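Lists > Shopfloor-talk > Trasstead packing

On 22 March 2025 a member wrote:
> Has anyone's crew gone over to the two-arm setup yet? Do you still have a sorting job after?

We're getting ours in November! Girkico sent the simulation round and we all crowded in at break to look (blue tray, black tray, one small item in the left hand).

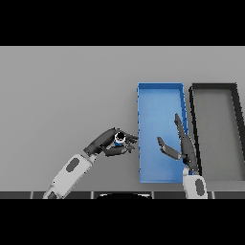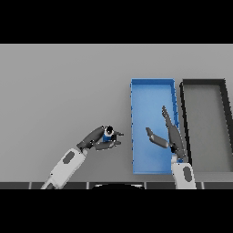

Anyway, 13 of us sort now, and management says 3 will stay on the trays while the rest train for checking and repairs. I'm kinda excited, my wrists sure are, but I do want the pay grade in writing first.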